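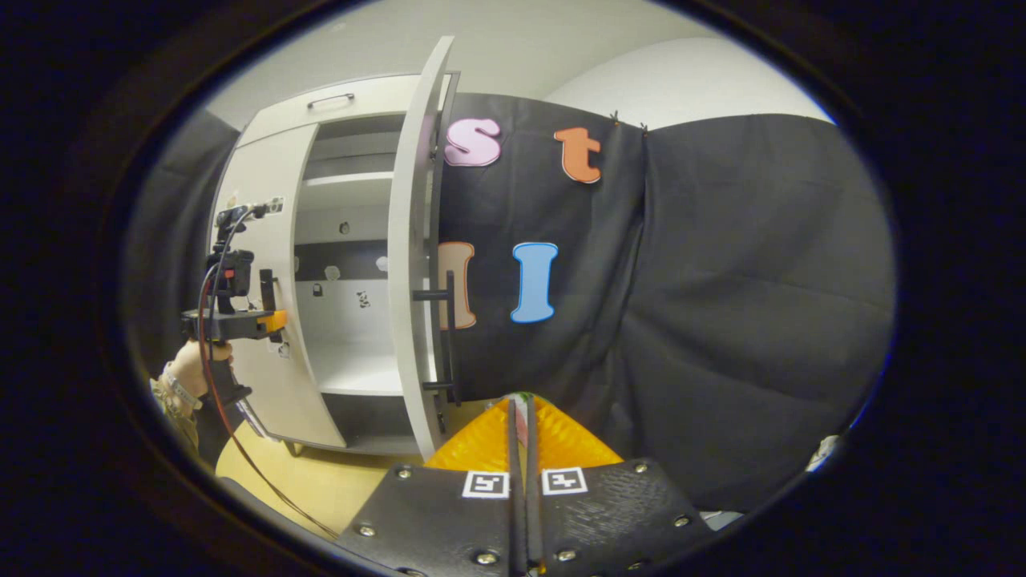 Backdrop and Cabinet Notes, Studio Room, Kutham

Stellus Newsletter, 2025-04-06

The studio room at Kutham has gone over to black fabric for its backdrops, and the white two-shelf cabinet stays where it can be reached from the work area. Several members asked for the details before setting up something similar at home or in a classroom. The notes cover the fabric, the clips, the foam letters and the cabinet, in that order. Prices are left out, as they vary too much between suppliers to be useful.

Fabric

The backdrop is hung in panels. A single wide piece was tried first and was hard to handle: it needed two people on ladders, and any correction at one end pulled the other end out of line. Panels can be put up by one person and taken down one at a time for washing.

Black was chosen over gray for contrast. Pale and bright letters both read clearly against it, and small shadows from the folds disappear at normal viewing distance. The drawback is lint. A roller removes most of it. A damp cloth moves it from one place to another and is not recommended.

The fabric hangs in loose folds. Pulling it tight was tested over one weekend and given up, as tension opened a gap at the join and the top edge sagged between fixing points. A slack hang also tolerates being brushed against. Members who need a flat surface for photographing artwork should use the rigid board in the storeroom and leave the fabric alone.

Allow extra length at the bottom. Fabric that stops short of the floor shows a strip of wall as soon as anyone sits down to look at it. The surplus can bunch at the low end of the run, and it does no harm there provided it is clear of the walkway.

Clips

Small black clips pinch the panels together where they meet, near the top edge. They are placed close to each other so that the join does not spread. Larger clips hold more firmly but stand out from the cloth and catch on sleeves. Bright steel clips reflect the overhead light and were withdrawn.

Method for joining two panels:

Hang both panels first, with the edges overlapping by 40 mm.
Smooth the overlap by hand from the top down.
Set the first clip at the top of the overlap, then the second beside it.
Step back and check the edge from the far side of the room.
If the join puckers, remove both clips and start again. Moving one clip only transfers the pucker.

Clips lose their grip with use. The current ones are checked each time the backdrop comes down, and weak ones go into the box marked for paper.

Foam letters

The letters are foam, in mixed colors and mixed case. A pink lowercase "s" and an orange lowercase "t" make the upper row at present. The lower row has an "l" in pale peach with an orange outline, followed by a light blue capital "I". The letters do not spell anything. They are placed as separate shapes, and members may rearrange them.

Two points about legibility have come up. A lowercase "l" and a capital "I" are easily confused when they stand next to each other, particularly for early readers. The difference in color helps here, and it should be kept if either letter is replaced. Second, light colors carry further than saturated ones on black. The outline on the "l" makes the edge easier to find, and we would like to see the same treatment on other pale letters.

For fixing, the test so far has been limited to Vultadine pads, cut down to fit the back of each letter. On the sample cloth the pads held for 168 hours without a letter dropping. The trial was made on a separate piece of fabric with spare letters, so it says little about a backdrop that is moved often. The pads should be peeled from one corner, slowly. A quick pull takes a layer of foam with it -- three spare letters were spoiled that way.

Place letters after the panels are clipped. A letter set across a deep fold will lift on one side as the cloth settles. Press the fold out by hand, set the letter, and let the cloth fall back.

Cabinet

The white cabinet is the Kemppainen unit bought for the old reading room and moved across in April. It has an upper shelf, an open compartment below that, and a bottom shelf. A slim dark metal handle runs along the top. The back wall of the open compartment carries small dark marker stickers. These are to stay in place when the interior is wiped. Use a dry cloth around them and a lightly damp one everywhere else.

The door has a black bar handle on two standoffs, mounted on the inner face. Members fitting a bar handle to a similar door should check the clearance to the shelf edge before drilling. With the door closed, the bar has to sit in front of the shelf with space to spare. Measure from the inner face of the door to the front edge of the shelf, and compare that figure with the full projection of the bar, standoffs included. Catalog dimensions sometimes give the bar diameter alone.

The door swings wide and projects well into the room when it is fully open. Two consequences follow. Anything hung behind it will be partly hidden, so letters intended to be read with the cabinet in use should be placed farther along the backdrop. The door edge can also catch the cloth if the cabinet is pushed too far back. Leave at least 13 cm between the arc of the door and the nearest fold.

Shelf loading has not been tested formally. Heavy items belong on the bottom shelf. The upper shelf is for light boxes and paper.

Light

The room has a white wall and ceiling, and these return a good deal of soft light onto the backdrop and into the open cabinet. No lamp inside the cabinet is needed for daytime work. In the evening the compartment is darker, and a battery strip under the upper shelf has been proposed. Roughly 3000 K would match the fixtures in the corridor, though a cooler strip may suit the letters better. A sample of each will be put up for comparison before anything is ordered.

Open items

Spare black panel, hemmed, for use during washing.
Replacement clips, small, black only.
Trial of Vultadine pads on the hanging backdrop.
Door stop for the cabinet, to limit the swing when the room is full.
Outline paint suitable for foam -- solvent types are excluded.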